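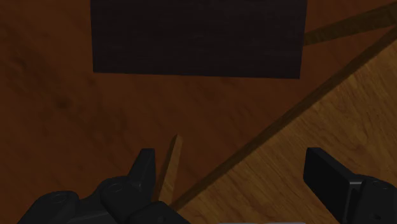

첨부 1. 적갈색 나무 면과 오른쪽의 밝은 꿀색 나무판 (렌더링 이미지)

티켓 2734
제목: 오일 마감 후 상판 색이 카탈로그와 다름 / 끈적임 지속
제품: Hemon 하드오일 2 L, Wivden 식탁 상판
접수: Mireille Gaillard
담당: Binta Tamuno (Rastdale 고객지원)
상태: 보류

[접수 내용]
8월에 식탁 상판을 주문해서 동봉된 설명서대로 하드오일을 발랐습니다. 문제는 두 가지입니다. 첫째, 마감하고 나니 색이 카탈로그에서 본 것보다 훨씬 붉고 어둡습니다. 둘째, 7일이 지났는데도 손바닥을 대면 쩍 하고 붙는 느낌이 납니다. 설명서에는 하룻밤이면 사용 가능하다고 되어 있는데 이 말부터 믿기 어렵습니다. 환불이 안 된다면 최소한 원인이라도 알고 싶습니다.

[담당자 답변 1]
문의 주셔서 감사합니다. 오일 마감재는 목재 고유의 색을 깊게 만들어 주는 특성이 있어 화면과 실물의 색상이 다를 수 있습니다. 끈적임은 습도가 높은 계절에 나타날 수 있는 자연스러운 현상이니 환기를 충분히 해 주시기 바랍니다.

[고객 회신]
'자연스러운 현상'이라는 답은 예상했습니다. 창문은 첫날부터 열어 두었고 제습기도 돌렸습니다. 같은 방에서 같은 날 자투리 판에도 발랐는데 그쪽은 이틀 만에 말랐습니다. 습도가 원인이라면 왜 상판만 안 마르는지 설명해 주세요. 색에 관해서도 '다를 수 있다'는 말은 어떤 결과가 나와도 맞는 말이라 답이 되지 않습니다.

[담당자 답변 2]
앞선 답변이 부족했습니다. 원인을 좁히기 위해 아래 내용을 확인 부탁드립니다.
- 상판과 자투리 판의 사포 번호
- 오일을 바른 뒤 닦아 내기까지 걸린 시간
- 도포 횟수와 도포 간격
- 도포 전에 통을 저었는지 여부

[고객 회신]
사포는 상판이 320방, 자투리는 150방입니다. 상판은 곱게 할수록 좋다고 해서 한 번 더 갈았습니다. 닦아 낸 시간은 상판이 40분쯤, 자투리는 바르고 금방 닦았습니다. 도포는 상판 2회, 자투리 1회. 간격은 저녁에 바르고 다음 날 아침입니다. 통은 흔들기만 했습니다. 설명서에 저으라는 말은 없습니다. 방금 다시 읽었습니다.

[내부 메모 / Binta Tamuno]
설명서 구판 확인함. 교반 안내가 실제로 빠져 있음. 신판에는 있음. 고객이 받은 것은 구판으로 보임. 닦아 내는 시간도 구판은 '충분히 스며든 후'라고만 되어 있고 분 단위 기준이 없음. 기술팀의 Nedeljković 건조 시험표에서는 320방 면의 흡수량이 눈에 띄게 적은데, 시험 수종이 다르므로 그대로 인용하지 말 것.

[담당자 답변 3]
보내 주신 조건으로 보면 잉여 오일이 표면에 남아 굳지 못했을 가능성이 가장 큽니다. 곱게 연마한 면은 오일을 덜 먹는데 그 위에서 오래 두었고, 1차가 다 마르기 전에 2차가 올라갔습니다. 다음 순서로 조치해 보시기 바랍니다.
1) 눈에 띄지 않는 모서리에 같은 오일을 아주 얇게 바르고 흰 패드로 문지릅니다.
2) 10분 안에 마른 면 헝겊으로 모두 닦아 냅니다.
3) 이틀 동안 두고 손등으로 확인합니다.
4) 나아졌으면 상판 전체에 반복합니다. 그대로라면 180방으로 갈아 낸 뒤 1회만 다시 도포합니다.
사용한 헝겊은 자연 발화 위험이 있으니 뭉쳐 두지 마시고 물에 적셔 펼쳐서 말린 뒤 버려 주세요.

[고객 회신]
모서리부터 해 봤습니다. 이틀 뒤에 만져 보니 그 부분은 붙지 않습니다. 상판 전체에 했더니 가운데는 괜찮고 벽 쪽 한 뼘 정도는 아직 약간 끈적입니다. 그쪽만 180방으로 갈 생각인데 갈면 색 경계가 생기지 않나요? 부분 보수가 감쪽같다는 말은 여러 번 들었지만 실제로 그런 경우를 본 적이 없습니다.

[담당자 답변 4]
경계가 생길 수 있습니다. 특히 진한 색 목재는 갈아 낸 자리가 한동안 밝게 보입니다. 판재 한 장 폭을 이음선까지 통째로 가시면 덜 눈에 띕니다. 없어진다고는 말씀드리지 못하겠습니다.

색상 건은 카탈로그 사진이 무도장 상태인 것을 확인했습니다. 페이지에 그 표기가 없어 수정 요청을 올렸습니다. 환불은 도장 후 제품이라 규정상 불가하고, 샘플 오일과 사포 교환권으로 처리 가능합니다.

[고객 회신]
교환권은 받겠습니다. 다만 카탈로그 수정 요청은 '올렸다'가 아니라 반영되면 알려 주세요. 그 전에는 티켓을 닫지 말아 주시기 바랍니다. 벽 쪽은 이음선까지 갈아 보고 결과를 남기겠습니다.

[상태 변경]
처리 중 → 보류 (카탈로그 표기 반영 대기, 고객 재도포 결과 대기)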